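Flower counter opens in former bank hall, with a "seven-day" promise still to be proved

Gradeck has a new place to buy tulips, and whether it needed one is a fair question. Sternora, the firm that took over the old bank hall in October, has begun selling ready-wrapped mixed bouquets and says they will last seven days in a vase. It has put that on a sign by the door. What it has not put on the sign is how it arrived at the figure.

The firm says 200 bouquets were handed over the counter in the opening month, and that 123 of the people who took one home filled in a card afterwards. Most of them, according to Sternora, were happy. The cards have not been published, and a request to look through them was turned down on the grounds that they include home addresses.

The flowers are pleasant enough. The mix leans on red and yellow tulips, with a little pink among them and plenty of leaf left on.

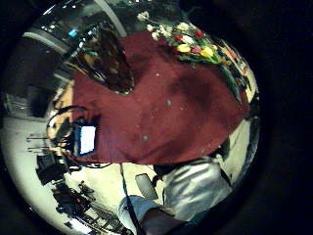 Red and yellow tulips with small white flowers at one end of the bunch.

Tulips are an odd choice for a promise of this kind. They carry on growing after they are cut, they lean towards the window, and in a heated front room they can open wide and drop within days. Anyone who has kept them on a radiator shelf will know the result. Sternora's leaflet deals with this in one line, which tells buyers to use cold water and trim the stems. It doesn't say how cold, or how often the water should be changed.

Then there is the wrapping. Lehner, the wholesaler that supplies the counter, had talked in the spring of moving away from plastic, and shoppers were told to expect paper by the time the doors opened. The paper has been put back until next year. Lehner blames the cost, and says damp stems went through the samples it tried. 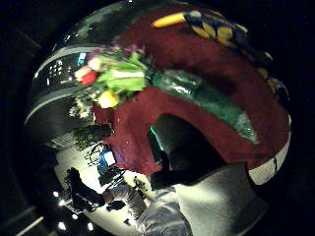
Price is the other sore point. Sternora will sell a bouquet on its own, but the leaflet pushes a subscription called Gamum, under which a fresh bunch is ready for collection every week. The smallest Gamum plan runs for four weeks and is paid for at the start. Savings of up to a fifth are advertised, though only on the longest plan, and bunches that are not picked up by closing time are not refunded. Market traders in the square, who also sell tulips in season, tie theirs with string and offer no plan at all.

Sternora says it will look again at the terms after the winter. It would not say whether a customer whose flowers fail on day five gets any money back, only that each case would be "treated kindly". The counter is open from 9am, and the sign is still by the door.

Contact the newsdesk | Copyright Gradeck local news | Back to top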